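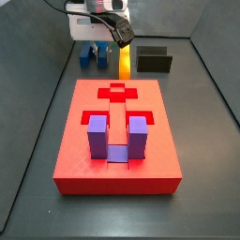
Lettering for Beginners, Session 4: The Space Inside the Letter

Okay, so last time I promised we'd get to the part of drawing letters that I love most, and it's the part with no ink in it! These notes cover what I talked through in class on 5 April 2021, plus a couple of things I ran out of time for.

First, a word you'll need: counter. A counter is the space a letter wraps around. In an O it's closed, so you could fill it up with paint and nothing would leak out. In a U, a C or an n it's open on one side. Some people save the word for closed spaces only, and they'll correct you, so let them. In this course I use it for both and say "open" or "closed" when it matters.

When you were taught to write, you were taught strokes. Down, around, up. That's fine for a grocery list, but as soon as you draw a letter at any size (say, on a shop window) you have two shapes to look after, the dark one and the light one, and the eye gives them about the same attention. I drew sign letters for years looking only at the dark one and wondering why my words came out lumpy.

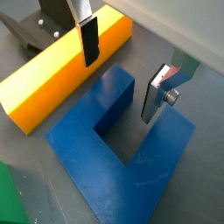

Photo: Atix

Try it with a capital U. Draw two straight uprights and join them at the bottom. Now look only at the white between them. Is it a tall slot or a squat box? Make the uprights thicker without moving their outside edges and the white shrinks fast, and the letter starts to look like a lump with a notch in it. Heavy letters nearly always need to be a bit wider than light ones for exactly this reason. Go look at the Kratochvíl specimen in your packet, the sheet with the light and the black weights side by side, and lay a ruler across both U's. The black one is clearly wider, and I bet you hadn't noticed.

Spacing comes next, and it works the same way. The gap between two letters is a shape too. Two straight sides next to each other (H and I, or N and U) need the most room. A straight side next to a round one needs less, and two rounds need the least. Please don't measure the gaps! Equal gaps on a ruler look uneven on the wall. I had to repaint half of the Sodham bakery sign because I'd trusted a tape measure, and I still drive past the other half and wince.

What I do now is imagine pouring sand between the letters and try to get the same amount of sand in each gap. It's a little silly, but it works on almost everything except an L followed by an A, which you'll just have to fight with.

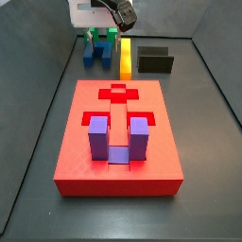 Tayla Pomare said the sand trick fell apart for her as soon as she got to lowercase, and asked whether the open space in a c counts as part of the gap or part of the letter. Great question, and I fumbled it in class. My better answer is a bit of both. The deeper and narrower the opening, the more it belongs to the letter. A wide open c lets its white spill out into the gap, so you tuck the next letter in a touch closer.

One more habit to pick up: turn your work upside down. You stop reading and start seeing shapes — a U that looked fine will suddenly have one fat side. Squinting helps too, and so does tracing only the white parts onto thin paper.

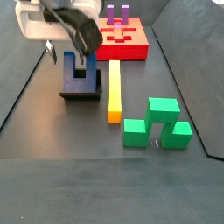
A blue U-shaped block on a black base.

Homework

Fill 40 squares with a single capital U, changing only the thickness of the uprights as you go. Go from hairline to so heavy the opening nearly closes, and circle the one where you first felt the letter needed to be wider.

Then letter the word SKASORA in plain capitals, any weight you like. It has a nasty K and A in it, and the O next to the S will want to sit closer than you expect. Bring the pencil version, with all your erasing, and leave the ink for next session.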